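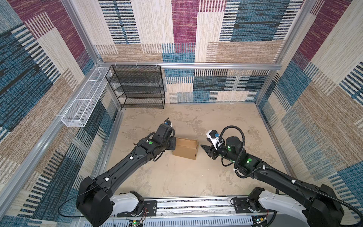
Figure 3. Square enclosure with patterned fabric panels and an aluminium extrusion frame.

4.2 Belt wear

We were delighted by how evenly the Lesteck belts aged. After 2,832 hours the tooth profile on the Jadano drive had barely changed colour, let alone shape, and tension had dropped only once, in March. Penrose's earlier model predicts this beautifully! The Solska belts gave out at 1,635 hours, still well past the 463 we had budgeted for, and their cracks all began at the tooth root.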